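Two arms and a pile of shirts

Folding laundry is a poor choice of first project for a pair of robot arms, and Leszek Górecki knew that when he ordered the extrusion. A rigid part has a position and an orientation. A T-shirt has a hem, a collar and a very large number of ways to lie on a table.

The cell stands at the back of Durnumov, a shared workshop where members pay by the month and store their own offcuts. Górecki shares the build with Mawar Yeoh, a textile technician who joined in January to use the cutting table. He does the wiring and the control code. She decides what counts as folded.

The structure is plain. Aluminium profile carries dark ribbed panels on three sides, and the arms are bolted to a rail along the front edge. An earlier version had them on opposite sides of the table, and they met in the middle more often than either builder liked. With both bases on one rail, the reach of each arm can be worked out from a single datum. The control software, which they call Metodeo, runs both arms from one clock and logs every joint at 25 samples a second.

Most of the trouble is at the fingertips. Cloth lying flat offers nothing to close on. The method they settled on is to bring the fingers down open, press lightly, and close them so that the fabric gathers into a ridge between the tips. Press too hard and the motor current climbs until the arm stops itself. Press too lightly and the tips skate over the surface.
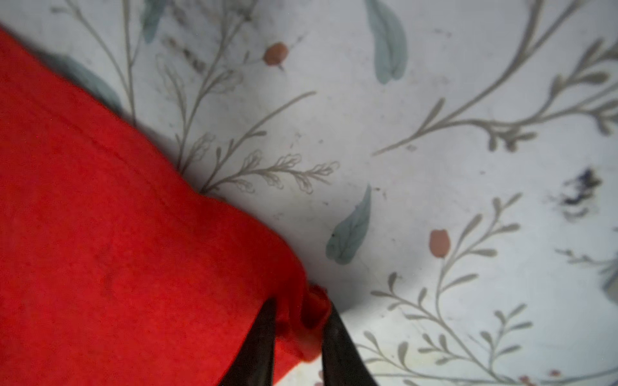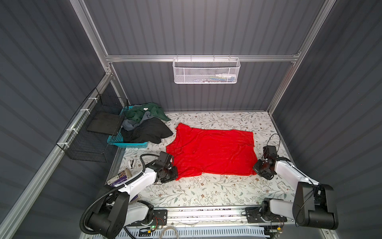 Yeoh's view is that fabric weight matters more than size. A thin jersey gathers well but tends to bring a second layer with it. A heavy cotton resists the pinch and springs open at the fold line. She keeps a notebook of settings by fabric, with closing speed in one column and downward travel in the next. The first 11 pages were thrown out when the fingers were changed for a longer, tapered pair, as none of the old offsets held.

Calibration is done by hand. Each arm is driven to a steel pin at either end of the rail, the reading is stored, and the pin is taken out again. The routine was borrowed from Plestness, a small plotter Górecki built years ago and still uses for labels. It corrects for a shifted base but does nothing for a bent finger, so the tips are checked against a square before each session.

The log now holds 2000 grasp attempts, sorted by garment and by outcome. Górecki wants to use it to choose the grasp point from the outline of the hem. Yeoh would sooner fix the sleeves, which still end up underneath. The next part on order is a stiffer wrist bracket from Liew, and until it arrives the closing speed stays at the lower setting.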